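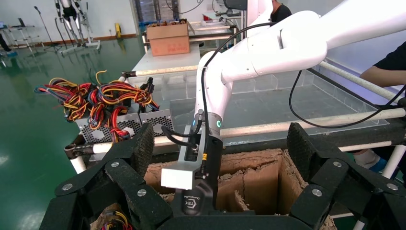
Week 5: Rules around the arm, and what they leave out

Course notes, Robot Cell Practice
Iona Cowie
Tuesday, January 16, 2024

Read these before the lab. The slides repeat maybe half of it.

1. Where we left off

Last week ended with the question of whether a collaborative arm needs a fence. The sales answer is no. The answer I want from you is "show me the risk assessment." An arm is one part of a robot system. The tool, the workpiece, the stand, the wiring and the people who lean in are the rest of it, and the arm's certificate covers none of them. I have read plenty of assessments that spend nine pages on the arm and one line on the gripper, usually "see supplier data."

Mhairi McIver will disagree with me on some of this in March, when she takes the session on audits. Good. Argue with both of us.

2. What a green light tells you

Many arms have a light ring near the wrist. In the cell at the top of these notes it is green, and there is a small blue light on the other side of the bracket. Before you decide what either one means, find the manual for that model and that software version. Colors differ between makers, and some can be changed in the settings. I have seen people treat green as "safe to reach in" on a machine where green meant "program running."

The rule for this course: a light is never your reason for putting a hand inside the reach of a robot. Your reason is a stop you put in place yourself, or a safety function you have tested.

3. The tool changes the assessment

Force and speed limits only mean something together with a contact area. A rounded arm segment and the edge of a bracket can push with the same force and do very different things to a knuckle. Look again at the same cell: bolted linkages on a wide black gripper, a rectangular block standing out sideways from the other arm's bracket, a cardboard box with dividers right under it. Each of those needs its own line in the assessment. So does the box. Fingers going into a divided box have less room to get out.

If two machines can reach the same spot, assess them together. Two good separate assessments don't add up to one for the shared space, whatever the Viltine template suggests. (The template has a checkbox for "other equipment present." It has no room to write what the equipment is.)

4. Cables and power supplies

This is the dull part, and it's where most lab cells fail my walk-round.

Wires resting on top of a power supply are common, and so is the excuse that the setup is temporary. One of our Flevham benches has been temporary for longer than some of you have been enrolled. Check these:

Are vent grilles clear on every side the maker says must be clear?
Does each connector have strain relief, or is the wire doing that job?
Can you follow one conductor from end to end without moving the others?
Does any cable loop cross the space where a person stands or reaches?
At full extension, does the cable on the arm still have slack? Test it at slow speed.

Wire color is a weak form of labeling. Red, yellow and black mean whatever the last person had on the reel. Put a tag on both ends.

5. People in the space

Most guidance pictures one trained operator facing the machine. Labs have two or three people, one of them looking at a laptop. An arm reaching in from the side is normal working behavior, so write it down as foreseeable use. Calling it misuse just moves the blame in advance.

Say out loud who holds the stop. One person, by name, for as long as the robot has power. If that person walks off, the work stops until someone else has said they have it.

6. On quoting standards

You may cite a standard only if you have read the clause. The Zein report in your reading pack cites three and, as far as I can tell, opened one. Check the edition too. An old lab sheet here still carries a date of 1994 and a clearance of 600 mm, with no source for the number. It may be a sensible clearance. I can't tell you, and neither could anyone I asked.

7. For the lab

Pick one cell and write one page. List every contact you can foresee between a person and a moving part, then say what limits the harm. Where your answer is "the software," name the function and say how you tested it. The Vatura forms are in room 915. Use them if you like, but cross out any line you didn't check.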